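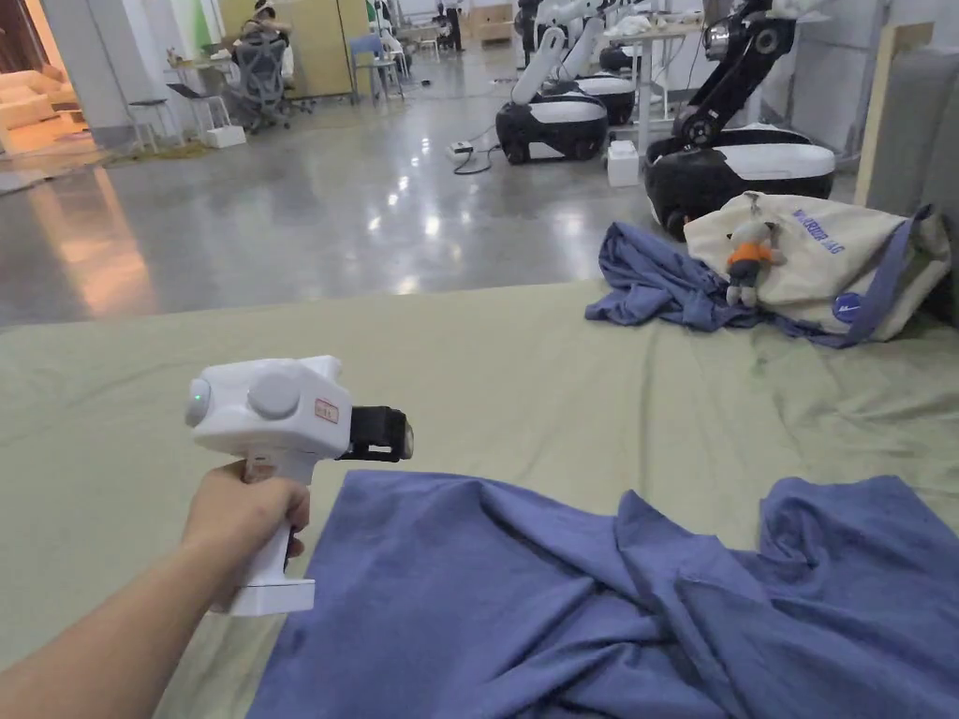
Gilix is a laundry-folding project built in a shared workshop in Drullby. It grew out of Frade, an earlier attempt at a sock sorter that was dropped in February. Its stated aim is a household machine that folds shirts without help — a claim for which there is little evidence so far.

Method

People fold clothes with hand-held grippers, and the recordings are used to train the software.
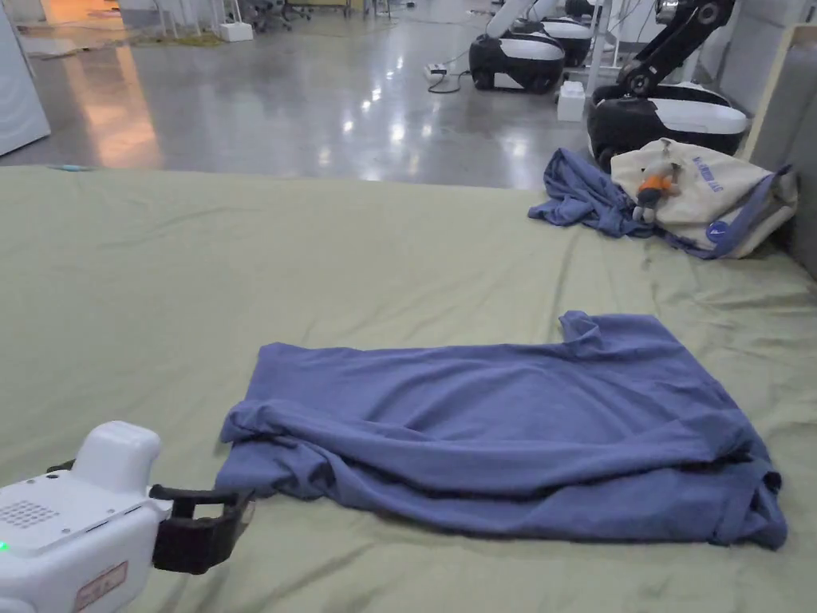
Cloth is a poor subject for a small workshop, as it rarely lies the same way twice. The project's answer is repetition. A blue garment on a green cover, folded over on itself and still lumpy at one corner, is typical of the material. Whether 2,000 recordings of such work would carry over to a duvet cover is unproven.

Folding order

The written procedure has 2 stages:

1. Spread the shirt flat and fold one side towards the middle.
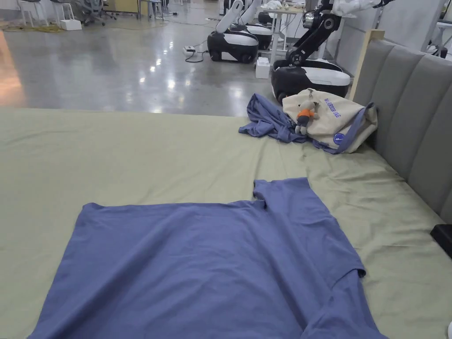 2. Fold the other side over, then bring up the hem.

Results

The log for 11 November 2020 lists 286 attempts. It does not say what counted as a good fold, and no outside test has been published. Critics have also pointed out that a person folds the same shirt faster by hand.
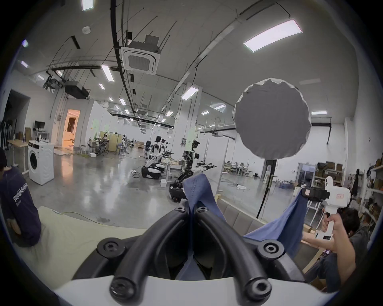
Lodadia Workshop Club — Home Automation Group

The group maintains this article and the parts list. Holding cloth between two grippers is treated in a separate entry, still a stub. A promised kit, limited to 50 sets, has no price or delivery date.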